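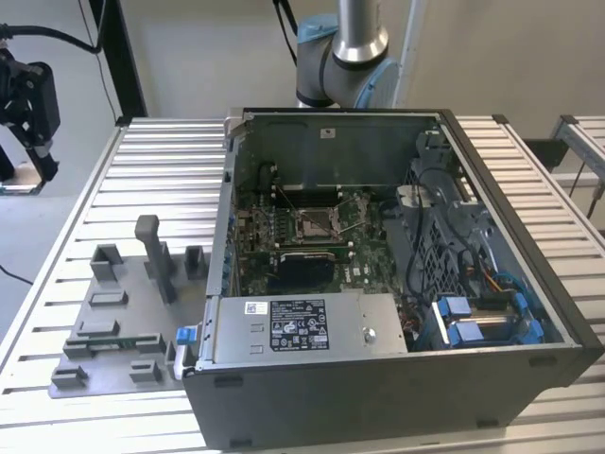
Desktop tower on the slatted table, side panel off, with the parts tray on the left.

Hirik Repair Workshop
Minutes of the July bench meeting

Present: Knut Stöcker (chair), Tatu Biwott (minutes), bench staff and two members from the front desk.
Apologies: the Gruvard store sent word that they could not spare anyone.
The meeting opened at 4:15 p.m.

1. Minutes of the previous meeting
Read and accepted with one correction. Under item 4, "fan order" should read "fan and filter order." Tatu has changed the file copy.

2. Matters arising
The loose shelf in the stock room has been fixed. The label printer is still out of action and the front desk is writing tickets by hand. Knut asked that handwriting be kept to capitals. The second key to the stock room has not been found. A new one will be cut and charged to the general account.

3. The Hjaltested towers
Knut reported that the school district at Hjaltested has confirmed the job. The towers come to us in batches of 20 and go back after cleaning, a check of the board and a new processor where needed. The first batch was delivered last month, and 15 of those are finished and boxed. The rest are waiting for memory.

There was some discussion about how far to strip each machine. The front desk had understood that every tower would be taken down to the bare case. Knut said the quote does not cover that. Drives stay in their carriers unless the ticket says otherwise, and the power supply is not to be opened under any circumstances. If a supply fails the test it is swapped whole.

Tatu asked about the cables over the drive cage. In several of the finished towers they had been tied back tightly, and the lower drive carriers could not be pulled out without cutting the tie. Agreed that ties go on loosely or not at all.

Agreed: one sheet per tower, kept with the case until it is boxed. Knut to write the sheet.

4. Processor sockets
Three boards from the first batch were found with bent pins. It was not possible to say if they came to us that way. From now on the pins are to be looked at under the lamp before any processor is fitted, and the result written on the sheet.

The meeting then talked about levers. Some staff close the retention lever on an empty socket and some leave it up. Knut prefers it left up while the case is on the table, so that anyone walking past can tell the socket is empty. Others felt a raised lever gets caught by sleeves. After some back and forth it was agreed to leave it up on the table only, and to close it and fit a plastic cover before the case is moved or stored.

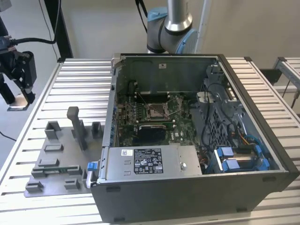
Inside of the case: empty socket with the lever raised, power supply at the bottom, blue-handled drive carriers at lower right.

5. Table layout
The layout tried out this month has the tower lying on its side with the parts tray to the left of it. Most were happy with this. Left-handed staff said they reach across the open case a lot. They may move the tray to the right if they put it back at the end of the shift.

Small screws have been falling through the gaps between the table slats. Tatu suggested a mat under the tray. Knut was against a full mat, as the big cases slide on it, but had no objection to a narrow strip along the front. Tatu to price this.

It was also noted that the tray is being used for things that do not belong there – pens, a phone charger, and on one occasion a sandwich. The tray is for computer parts.

6. Supplies
Wonon has sent a new price list. Thermal paste and wipes are up slightly, and screws have not changed. The memory for the Hjaltested towers is on back order with no firm date. Knut will telephone them and ask if part of the order can be sent ahead.

The supplies account stands at $883 after the last invoice. Agreed to hold off on the second lamp until the Hjaltested job has been paid.

7. Old side panels
Side panels are piling up against the back wall of the stock room, and some have no ticket on them. The front desk has had to hunt for the right panel twice. Agreed that a strip of masking tape with the ticket number goes on the inside of the panel as soon as it comes off. Panels with no number will be matched to cases one evening after closing. Tatu and one other person to stay on for this.

8. Any other business
The front desk asked that customers not be brought through to the tables while cases are open. Agreed, except by arrangement with Knut.
A request for a radio was put off to the next meeting.
Gruvard has asked to borrow the large screwdriver set for a week. Approved – it must be signed out.

Actions
Knut: tower sheet; call to Wonon about the memory; new stock room key.
Tatu: price for the strip of mat; masking tape; side panels.
Front desk: find out what a repair to the label printer would cost.

The meeting closed at 5:20 p.m. The next one will be held once the second Hjaltested batch is in.

Minutes taken by Tatu Biwott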